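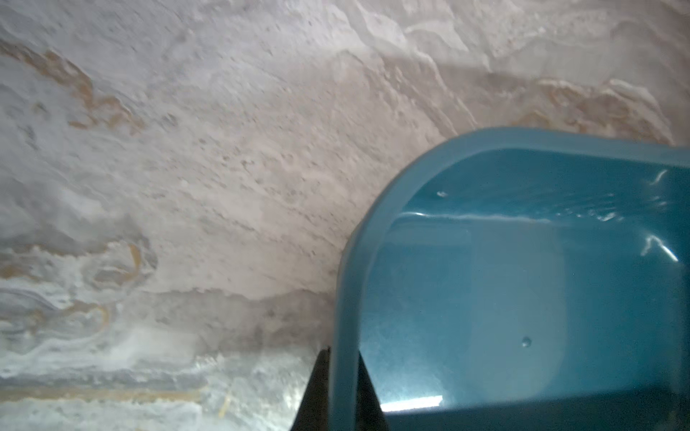 Bench tray

A bench tray, also called a parts tray or work tray, is a shallow open container used to keep small items together on a table or workbench. It usually has a flat bottom, low sides and rounded corners, and is small enough to be lifted with one hand. Bench trays are used for screws, pins, rods, beads, stationery and similar things that roll or scatter when put down on a hard surface. They differ from storage boxes in having no lid, and from serving trays in having sides high enough to stop the contents from sliding out when the tray is moved.

The term covers objects made for the purpose as well as household containers put to the same use, such as baking tins, washing-up basins, drawer inserts and the lids of larger boxes.

Names

In catalogues the word "tray" is generally used for anything with sides lower than the width of a hand, and "tub", "basin" or "bin" for anything deeper. The division is not strict. The Drimum catalogue lists the same container as a tray in its office section and as a basin in its kitchen section. In schools the words "gratnell" and "tote" are also heard, though both more often mean a deeper tray that slides on runners.

Form

Most bench trays are rectangular. A rectangular tray makes good use of a square tabletop and can be pushed against a wall or another tray without leaving a gap. Round trays are found in sewing and watch repair, where the worker turns the tray to reach the far side.

The corners are rounded on the inside in nearly all plastic trays. A rounded corner is easier to mould and easier to wipe out, and a finger can sweep small items along it. Square inside corners collect dust and filings. Trays folded from sheet metal often have square corners, and users sometimes line them with a piece of felt or card.

The rim is normally turned outwards to form a lip. The lip stiffens the sides and gives the fingers something to hold. Where trays are meant to be stacked, the lip of the lower tray carries the base of the upper one, and a small step in the wall keeps the two from jamming. Very thin rims bend when a full tray is picked up by one end, and this is the commonest complaint about cheap trays.

Sizes vary widely. One common size is 285 mm long with sides 35 mm high, and it takes most hand tools short of a large screwdriver. The older Heltthorpe trays, sold to schools and evening classes, had the same length but came with 3 or 8 compartments formed by ribs in the base. The plain version outlasted both, as the ribs got in the way of anything longer than a matchstick.

Materials

Plastic is the usual material. Polypropylene is light, does not chip and can be washed in hot water, but it scratches and holds static, so fine dust clings to it. Polystyrene trays are clearer and stiffer and crack when dropped. Steel trays are used where there is oil or heat. Some have a magnet fixed underneath to hold steel parts in place, an arrangement of no use for brass, aluminium or plastic items. Enamelled trays were common in clinics and darkrooms and are still bought second-hand for craft work.

Wooden trays are mostly home-made. They are quieter than metal and kinder to sharp edges, but thin pins lodge in the joints.

Colour

Contents are easier to see against a plain, even colour that differs from their own. Bare metal shows up well on blue, green or teal and poorly on grey. White shows dark parts clearly but glares under a desk lamp. Black hides anything dark and makes dropped fibres and crumbs very obvious. Patterned trays are seldom used for sorting.

The surface under the tray matters as well. On a speckled or veined worktop a small part that misses the tray can be hard to find, and some workers spread a plain mat or sheet of paper beneath it.

Use

The tray is placed directly in front of the worker or slightly to the side of the hand that does the picking up. Things used all the time go nearest to it, and things used now and then are kept at the edges of the table or off it altogether.
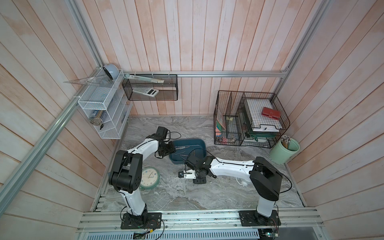 Hanging baskets and mesh organisers serve this second group. A wire basket on a rail at the back of the table will hold a calculator or a long ruler within reach and leaves the tabletop clear. Upright organisers with slots take papers and flat items. Mesh has the advantage that the contents can be seen from the side, and the drawback that anything thinner than the mesh falls through. Thin rods and pins are therefore kept in a tray or tin with a solid base.

Long thin items cause particular difficulty in a tray. They roll, cross over each other and lie flat against the bottom, where they are hard to grip. Several methods are in use. The tray may be tilted so that the items gather along one side. A strip of foam or corrugated card may be laid in the base, so that each item rests in a groove with a space beneath it. Tweezers or a damp fingertip will lift a single pin. Walter Ticona, in his notes for the Itum repair class, recommends tipping the tray towards the user and taking items from the lower edge only, and he advises against shaking it.

Sorting is usually done from one tray to another. The mixed items go in the larger tray and each kind is moved to its own smaller one. Maritza Henao and Ulises Agudelo, who wrote the class's handbook, suggest emptying the commonest item last, as what is left in the tray at the end can simply stay there. The handbook also has a page on putting away, the main point of which is that a tray should not be left full overnight under a shelf.

Arrangement of the table

Writers on workroom order disagree about how much should be left out. One view holds that the table should carry only the tray and the tool in hand. The other accepts a ring of everyday objects around the tray, such as a clock, a fan, a ruler and a set square, provided that each has a fixed place. Fans are best kept high or well to one side, where the draught does not move paper slips or light parts. Tins with labels can stand in the lower part of an organiser, label outwards.

Jhosep Huaranga's layout sheet for shared tables marks the tray position with tape, so that the next person finds it in the same spot. A later version by Jhosep Correa drops the tape and asks only that the tray be left empty and square to the front edge.

Cleaning and care

Plastic trays are washed in warm water with a little washing-up liquid and dried upright. Abrasive powders dull the surface and should be avoided. Adhesive labels are better placed on the outside of the wall than on the base, where they wear away. Oil can be removed from polypropylene with white spirit on a cloth, but polystyrene is attacked by it. Static can be reduced for a time by wiping the tray with a damp cloth and letting it dry without rubbing.

A tray with a split rim can be used for some time if it is slid along the table and not lifted. Tape over the split keeps threads and fine wire from catching. Warped trays rock on a flat surface and are generally replaced, though a warped metal tray can sometimes be pressed flat again.

See also

Drawer insert
Pin dish
Sewing box
Tool roll
Wire basket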